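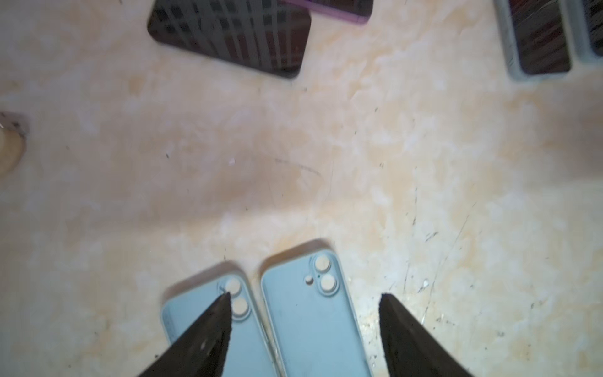
Two light blue phones placed face down on a tabletop.

Tuvell Opens Phone Repair and Resale Store in Sturton

STURTON, March 28, 2023 - Tuvell, a company that repairs and sells used phones, has opened its first store in Sturton. The store is on Drotdale Road, next to the post office, and is open every day except public holidays.

Customers can bring a phone with a broken screen, a weak battery or a damaged charging port. Most screen repairs are finished within two hours. All repairs come with a warranty of nine months, and the price is told to the customer before the work begins.

The store also buys old phones. Before a phone is sold again, the staff erase all personal data with the Fiadzo program and give the previous owner a printed certificate. Tuvell began this service by mail in December and has since received 4,000 phones from all parts of the country.

"Many people keep an old phone in a drawer for years, and they are afraid to give it away with their photos inside," said Hongmei Tang, founder of Tuvell. "We want to make this step easy for them. They can stay in the store and watch when the data is erased."

The Sturton store has a staff of 10. During the opening month, customers who sell a phone to the store will receive a free battery check for one other phone.

Appointments are not necessary for battery checks. For screen repairs, customers are asked to call the store in advance.

Media contact: Hongmei Tang, Tuvell, Sturton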